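Getting the smell out of sneakers, and keeping it out

Posted in: Laundry & Closet
Updated September 6, 2021

Most shoe odor comes from sweat that never gets a chance to dry. The bacteria that live on it do fine in a dark, damp shoe, and spraying perfume over them does very little. Dry the shoe first, clean it second, and worry about fragrance last, if at all.

Start with rotation. A pair worn every day stays damp inside even when it feels dry to the hand. Two pairs worn on alternate days will outlast two pairs worn one after the other, and both will smell better.

When you take your shoes off, loosen the laces all the way down and pull the tongue forward. If the insoles lift out, take them out and stand them against a wall. Don't put the shoes straight into a closed cabinet. An open rack by the door is fine, and so is a windowsill out of direct sun. Strong sun yellows white rubber and makes glue brittle.

For shoes that got soaked, stuff them with plain newsprint or brown packing paper. Change the paper after an hour and again before bed. Glossy flyers don't absorb anything. Keep shoes away from radiators and out of the dryer. A small fan pointed at the openings does the job overnight. 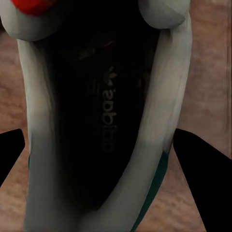

Baking soda works, with some limits. Put 2 tablespoons in each shoe, shake it toward the toe, and leave it until morning. Knock it out over the trash and go over the inside with the crevice tool on the vacuum. It shows up badly on black linings, so for those tie the soda up in an old sock and push the sock in. Skip it on leather, which it dries out if you do it often.

White vinegar is better for a smell that keeps coming back. Mix it half and half with water in a spray bottle, mist the inside lightly, and let it air dry for a full day. The vinegar smell goes away by itself. Never mix it with bleach.

Insoles can be washed by hand in warm water with a little dish soap. Use an old toothbrush on the heel and the ball of the foot, rinse, press in a towel and lay flat. If they still smell after two washes, replace them. I buy the plain Mevlow foam ones and cut them down with kitchen scissors, tracing around the old pair.

Canvas sneakers can usually go in the machine on cold, inside a pillowcase, laces out. Check the label first. Anything with suede, glued-on trim or a leather lining should be cleaned by hand.

Cedar shoe trees are worth having for leather shoes. For sneakers I wouldn't spend the money. The Grolthorpe charcoal bags I tried were all right for gym shoes left in a locker, but they need a few hours in the sun every month or they stop doing much.

Socks matter more than any of this. Wool or a wool blend moves sweat off the foot better than cotton. Change them when you get home, even if you're staying in.

By November wet shoes are a daily thing here, so I keep a boot tray with a layer of clean gravel in it next to the back door. Water drains down into the gravel and the soles sit above it. Rinse the gravel in a bucket when it gets muddy.

Filed under: shoes, odors, baking soda, vinegar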